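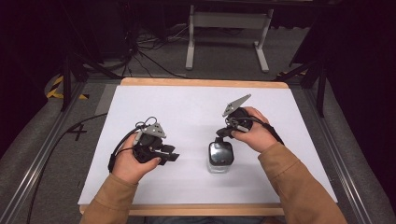

Handgeführte Greifer über einem kleinen Glas: Arbeitsplatz in der Gemeinschaftswerkstatt Clelport.

Greifen lernen in der Gemeinschaftswerkstatt

Die Gemeinschaftswerkstatt Clelport verfügt seit März über einen Arbeitsplatz, an dem Mitglieder einfache Handgriffe für eine spätere Ausführung durch Roboterarme aufzeichnen. Das Vorhaben trägt den Namen Lustero und wird vom Trägerverein in Eigenleistung betrieben. Die beiden Greifer werden dabei von Hand geführt, je einer links und rechts. Ein Roboterarm ist in dieser Phase nicht beteiligt.

Der Aufbau folgt dem Grundsatz, vorhandenes Material zu verwenden. Der Tisch steht zwischen Aluminiumschienen, die aus der Auflösung einer früheren Vereinswerkstatt übernommen wurden. Eine weiße Unterlage bedeckt den größten Teil der Platte. Frühere Versuche auf dem blanken Holz hatten gezeigt, dass sich kleine Gegenstände in den Aufnahmen schlecht vom Untergrund abhoben. Auf dem Teppichboden sind Markierungen angebracht, nach denen die Stative nach jedem Umbau wieder ausgerichtet werden.

Die Greifer selbst sind die dritte Ausführung einer Eigenkonstruktion. Auf dem schwarzen Gehäuse sitzt jeweils eine graue, dreieckige Platte, vorn befinden sich zwei flache Backen. Die erste Ausführung erwies sich nach Angaben der Projektgruppe als zu schwer für längere Sitzungen, bei der zweiten lockerten sich die Backen im Betrieb. Für die dritte wurde die Halterung vollständig neu gezeichnet. Die Konstruktionsdaten stehen den Mitgliedern über die Werkstattablage Abugri zur Verfügung — einschließlich der verworfenen Fassungen.

Erhebliche Zeit hat die Verkabelung beansprucht. Die Leitungen der Greifer dürfen die Bewegung des Handgelenks nicht behindern und sollen zugleich nicht über die Arbeitsfläche schleifen. Eine kabellose Variante wurde geprüft und vorerst zurückgestellt, weil die Akkus das Gewicht in der Hand erhöht hätten. Die Projektgruppe schließt nicht aus, die Frage im Zuge der nächsten Überarbeitung erneut aufzugreifen.

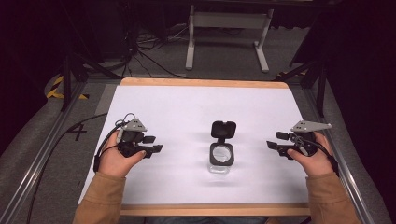
Die Auswahl der Gegenstände richtet sich nach dem, was in einem Haushalt auf einen Tisch passt. Dosen, Gläser und kleine Klappetuis gelten als anspruchsvoll, sobald sie geöffnet oder geschlossen werden sollen: Eine Seite muss festgehalten werden, während die andere bewegt wird. Spiegelnde und durchsichtige Oberflächen kommen als weitere Schwierigkeit hinzu. Die Projektgruppe hat sie gleichwohl früh in das Programm aufgenommen, um die Grenzen der Bildauswertung kennenzulernen.

Bislang liegen 747 verwertbare Durchgänge vor. Als Zwischenziel sind 1.000 festgelegt, davon mindestens 100 mit Gegenständen aus Glas. Eine Sitzung umfasst bis zu fünf verschiedene Aufgaben, danach ist eine Pause vorgeschrieben. Durchgänge, bei denen ein Gegenstand umfällt, werden gesondert abgelegt und nicht gelöscht. Sie sollen später dazu dienen, Fehlgriffe rechtzeitig zu erkennen.

Die Teilnahme setzt eine Einweisung voraus, die jeweils am Montag um 18 Uhr stattfindet. Vermittelt werden die Haltung der Greifer, das Ein- und Ausschalten der Aufzeichnung sowie das Verhalten bei Störungen. Besondere Vorkenntnisse sind nicht erforderlich. Erfahrungsgemäß gewöhnen sich die Teilnehmenden rasch an die Handhabung, neigen anfangs jedoch dazu, zu schnell zu arbeiten. Ruhige, gleichmäßige Bewegungen haben sich für die Auswertung als günstiger erwiesen.

Für den nächsten Abschnitt ist die Montage zweier Arme vorgesehen, an denen baugleiche Backen befestigt werden sollen. Die mechanischen Teile entstehen in der Partnerwerkstatt Ultwood, die über eine geeignete Fräse verfügt. Offen ist noch die Frage der Absicherung — die Hausordnung in Clelport lässt selbsttätig bewegte Maschinen bisher nur hinter einer festen Abtrennung zu. Ein entsprechender Antrag auf Änderung liegt dem Vorstand vor. Bis zur Entscheidung werden die Aufzeichnungen am bestehenden Tisch fortgesetzt.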